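Home Organization Basics, Spring Session
Handout 4: Sorting Small Toiletries and Medicine-Cabinet Items
Instructor: Anel Tshabalala
Kaston Adult Learning Center

Reading before class: Handout 3 (drawers and trays). Bring your own container this time, even if it is only a shoebox. Last session three people had nothing to sort into and had to share.

1. What counts as a small item

For this course a small item is anything you can pick up with one hand and that does not have a fixed place in the home. Bottles, tubes, caps, sachets, little boxes. Clothes and books are covered in Handouts 6 and 7.

Most homes have more of these than people expect. Kamlesh Bhardwaj kept a tally of hers in May and came to 180, all from one bathroom and one bedside shelf. She had guessed 60. You don't have to do a tally for this class, but the worksheet has space for one.

2. Why we sort on the bed

A shelf or a bathroom counter is usually too narrow. The floor works, but it is hard on the knees after ten minutes. A bed is wide, it is at a workable height when you sit beside it, and it has to be cleared before you can sleep, so the job gets finished the same day.

Points to watch:

Take the blanket off and leave the sheet on. Small things disappear in folds.
A sheet with large squares is helpful. You can give each group its own few squares and see when one group is spreading into another.
Keep the pillow end free. Things roll toward it.
Anything that might leak stays on a tray or a towel. Check caps before you put a bottle on its side.

3. First pass: pick up, look, put down

Pick up one item at a time. Read the front. If you can't tell what it is from the front, turn it over. Put it down in a group. Do not open anything during the first pass and do not stop to try things out.

The groups are:

Skin and cosmetics
Medicine and remedies, including sachets and granules
Empty boxes and loose caps
Don't know

Try to keep the last group small. Unathi Modise suggested limiting it to eight items, and I have adopted that for the worksheet.

Medicine and cosmetics get mixed up more than anything else, mostly when the packages are close to the same size and have been kept in one bag.
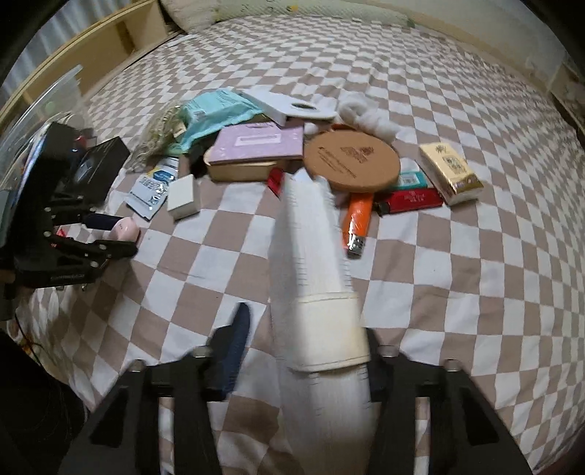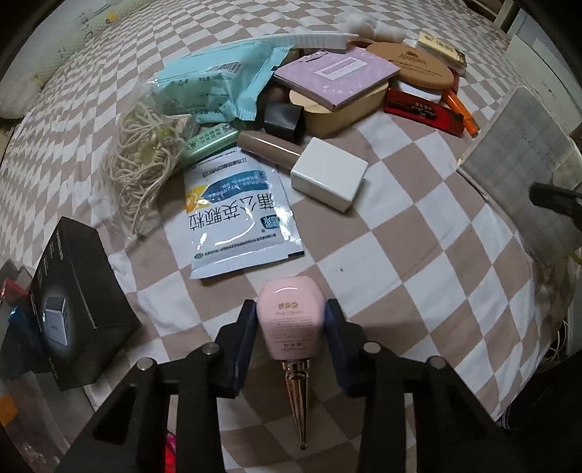 Assorted small items on a checkered sheet. The second picture has a pink bottle with a gold cap, and beyond it a sachet labeled 蒲公英颗粒 (dandelion granules).

4. Second pass: dates and duplicates

Go through one group at a time, starting with medicine. Look for the date. On sachets it is often stamped at or near a seal and can be faint — hold it under a lamp. On boxes check the end flaps. If the date has passed, or you can't find one, set the item aside for the pharmacy take-back. Don't flush it.

Packages in another language: do not guess. Write a short label in a language everyone in the home reads and stick it on the box or bag, never over the original print. Young-sook Shin uses masking tape and a pencil, and it has held up well. If no one in the home can read the package, ask a pharmacist before you keep it.

For cosmetics, put duplicates side by side. Keep the one that is already open at the front and the sealed one behind it. Two of the same thing is fine. If you have four, give some away unopened.

5. Boxes and caps

Outer boxes take up a lot of room. Keep a box if it holds the instructions or the only printed date. Flatten the rest.

Loose caps: try each one on the bottles in front of you, once. If it fits nothing, throw it out.

6. Putting back

Tall items stand at the back, short ones in front. Sachets go upright in a narrow box, like index cards. Open shelf compartments near the bed are handy for things used every night, but medicine should not go there if there are children in the home. Use a closed cabinet up high.

The divided tray from Rindari that we used in class is no longer sold in the large size. Precious Maluleke cuts down cereal boxes to the same height, which costs nothing.

Homework

Sort one shelf or one bag using both passes. Fill in the worksheet and bring it on Friday, June 28, 2019. Note which group was largest and what ended up under Don't know.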